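What We Saw at Keltside: Report on a Robotics Open Day
Group project, second-year Technology and Society
Sumathi Kaimal, Yakubu Odukoya, Keabetswe Ngcobo

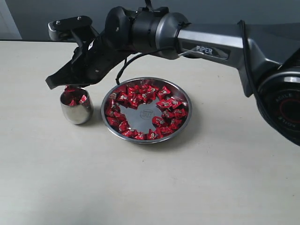 Our question going in was a narrow one. The leaflet for the Keltside open day promised "helpful robots, ready for everyday life", and we wanted to know how much of that claim a visitor could check for themselves in one afternoon. Our tutor, Prakash Thomas, asked us to write down what we saw before we wrote down what we thought, and to keep the two apart. We have tried to do that.

1. The visit

We went in July and stayed from one o'clock until the doors closed. The organisers told us 388 people had signed up. The main room was busy until about three and then thinned out, which suited us because we could stand at the tables for longer.

The demonstration we spent most time on was a sorting task. A robot arm (PIPER is printed on its side) worked over a pale table with a shallow steel plate of sweets in red foil wrappers and a small steel cup next to it. The job was to move sweets from the plate to the cup, one at a time. By the time we had got to the front, the middle of the plate was bare, the sweets that were left lay mostly round the rim, and there were red wrappers showing over the top of the cup.

2. What we recorded

We timed 26 moves with a phone. Yakubu held the phone and Keabetswe wrote. Our sheet has three columns: sweet reached the cup, sweet was dropped or missed, and person stepped in. The third column was Sumathi's idea and we think it is the most useful one. Of the 26 moves, 17 ended in the cup without help. Five were misses where the arm tried again and we counted the first try only. In the other four a member of staff moved a sweet or stopped the arm.

The man running the table, Bienvenido Calimlim, was patient with us and did not mind the sheet. He said the arm had done up to 200 sweets that day. We asked if anyone had kept a tally and he said no. He also said the sweets at the edge of the plate were harder because the raised rim gets in the way of the fingers, and that the twisted ends of the wrappers point all over the place. That matched our sheet, although with so few moves we would not lean on it.

3. What we were told

A talk at two o'clock, given by a speaker from a company called Humance, covered care homes, kitchens and warehouses. The sorting table was mentioned twice as proof that "the hard part is done". We do not agree. Moving a sweet about a hand's width on a clear table is a long way from a kitchen, and the talk did not say what lies in between. When Keabetswe asked how the arm would cope with a different bowl, the answer was that this was "being looked at".

There was also a poster with the figure 281 in large type and the words "tasks learned". It gave no list. We asked two people what counted as a task and got two answers. One said picking up a red sweet and picking up a blue sweet would be two tasks. The other thought they would be one.

4. Problems with our own work

Twenty-six moves is a small number. We only had one table and one afternoon, and we did not see how the plate was laid out at the start, so the easy sweets may have gone before we began. That would be unfair to the arm. We also disagreed about four of the moves and settled them by a vote, and two of those ended up as misses.

5. What we think

The arm does a real thing and we watched it do it. Sumathi was more impressed than the other two and wants that noted. Our complaint is with the claims made around it, which were much bigger than anything on the table, and which a visitor without a sheet and a phone would have had no way to test. Most people near us watched two or three moves, clapped if one went in, and walked on.

If Keltside runs the day again we would like to see a running count of tries and misses on a board beside each table. We have written to them to suggest it. The group doing the Drurkstead visit next term can have our blank sheet, with the advice to get there before the doors open and look at the set-up first.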